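4.2 Readers of satirical news and the problem of the straight face

We came to this part of the study expecting that readers would spot a spoof by its subject, and it was a pleasant surprise to find how little the subject seemed to matter. Of the 378 items in our collection, most were taken from the Dindetport Lantern, a small parody weekly that has been reporting on the imaginary duchy of Bevby for longer than some of our readers have been alive. The pieces that fooled people were the dull ones – a ferry timetable, a dispute over turnips, a correction to an earlier correction. Talking goats and exploding ministers fooled hardly anyone.

We asked 128 readers to sort the items at home, at whatever pace they liked, and then to tell us in their own words what had tipped them off. Many wrote far more than we had asked for, and we are grateful for every page of it.

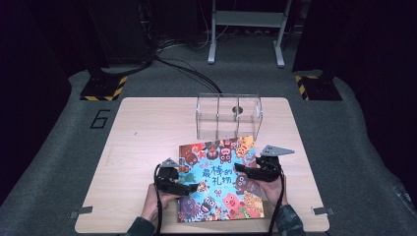 Figure 2. Tabletop with picture book and clear acrylic box.

Parody aimed at children follows a gentler set of rules, and the Sezer and Dorier collections, which we read alongside the Lantern, gave us a good many cases. A joke there has to show itself early, often before the first page is turned. A cover crowded with rows of cartoon animal faces, like the one in Figure 2, promises play of some kind, and a mock news bulletin inside such a book would be read in that spirit from the start. The Lantern makes no promise of the sort – its front page looks like any other paper's.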